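Home Court and Short Rest in the Skitcombe Intramural Basketball League

Project report, Introduction to Sports Statistics
Group members: Si-eun Ki, Ebuka Ibrahim, Bo-ram Chae
Course instructor: Deok-su Han

1. Background

The Skitcombe league is a recreational basketball league with 10 teams. Games are played in two gyms, Rinder Hall and the Nieto Center. Each team is assigned one of the gyms as its home floor and practices there. When a team from Rinder Hall plays a team from the Nieto Center, one side is at home and the other is not. When two teams share a gym, there is no real home side, although the schedule still lists one.

Two of us have played in the league. Players often complain that the schedule is unfair, and the complaint is nearly always about one of two things. The first is having to play in the other gym. The second is having to play on back-to-back nights. We wanted to see if either one shows up in the scores.

2. Questions

We asked whether teams score more on their home floor than on the other floor. We also asked whether teams score less on the second night of a back-to-back. At first we planned to look at fouls too, but the foul columns on the score sheets were filled in differently by different scorekeepers, and we dropped it after the first week.

3. Data

The league keeps paper score sheets for every game. Ye-seo Seol, who runs the league office, let us copy the sheets for one full season. We typed in every made basket and every free throw, with the quarter and the player number. This gave us 3,863 scoring entries in one table. Each entry has the game number, the gym, the team, the points and the quarter.

Ebuka typed the first half of the season and Bo-ram typed the second half. Si-eun then compared the totals in our table with the final scores on the front of each sheet. In 19 games the totals did not match. We went back to the paper for all of them. Most were typing errors on our side, usually a three-pointer entered as a two. In 2 games the sheet itself did not add up, and we could not tell which number was wrong. We left those games out.

The gyms differ in ways that may matter. Rinder Hall is older, with a short run-off behind each baseline and bleachers on one side only. The Nieto Center has a newer floor and more space around the court. The three-point line is the same distance in both.

4. Method

For each team we found its average points per game at home, away, and in games where both teams shared a gym. We used the shared-gym games as a middle group. We then took the difference between home and away for each team.

For the rest question, we marked every game played the night after another game by the same team. We compared these with games where the team had at least one full day off. We also split the scoring by quarter, on the idea that tired legs would show up late in the game.

To test the differences we used a permutation test. We shuffled the home and away labels within each team many times in Drerovia, the statistics package used in the course, and looked at how often the shuffled difference was as large as the real one. Deok-su Han suggested this over a t-test because some teams had only a few games in each group.

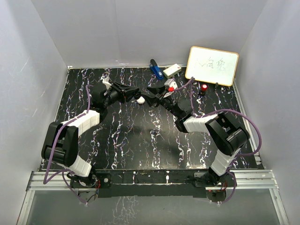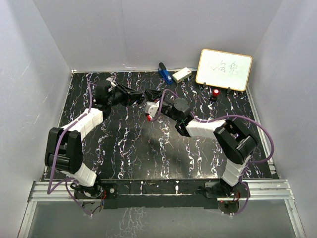
Does playing in the home gym help a team score more?

Teams did score slightly more at home in our data, but shuffled labels often gave a difference just as large, so we can't say the gym was the cause.

5. Results

Home floor. More than half of the teams had a higher average at home than away, but the gap was small for most of them. One team had a much bigger gap than the rest. When we took that team out, the league-wide difference became close to zero. The shared-gym games fell between the home and away averages, as we expected, but that group was small.

Short rest. The result here was clearer. Teams on the second night of a back-to-back scored less in the fourth quarter than rested teams. The first three quarters looked much the same for both groups. Only a few shuffles gave a fourth-quarter difference as large as the real one.

We also checked the opponent. If both teams were on short rest, the fourth quarter was low-scoring on both sides. These games were too few to test separately, and we only mention them.

6. Problems with the study

The schedule was not random. The office builds it around gym bookings, and weaker teams may have ended up with more back-to-backs by chance. We did not adjust for team strength. Bo-ram tried using the previous season's standings for this, but several teams had changed most of their players.

Rosters are another problem. A team that plays on consecutive nights may be missing people on the second night because of work or classes. The score sheets list who scored, but they do not always list who dressed for the game. A low fourth quarter could mean tired players or it could mean a short bench. We cannot separate the two with this data.

We also only looked at points scored. A tired team may give up more points as well, and a full version of this project should look at the margin.

7. What we would change

We would type the data in twice, with different people, and compare the two versions. Checking only the final scores misses errors inside a game, such as a basket entered in the wrong quarter. That matters for us because our main result is about the fourth quarter.

We would also ask scorekeepers to write down the number of players on each bench at tip-off. Ye-seo Seol said a box for this could be added to the sheet when the new ones are printed in August.

8. Division of work

Si-eun Ki: data checking, permutation tests, sections 4 and 5.
Ebuka Ibrahim: data entry, gym visits, sections 1 and 3.
Bo-ram Chae: data entry, standings comparison, sections 2, 6 and 7.

The data table is saved in the course folder with player numbers removed.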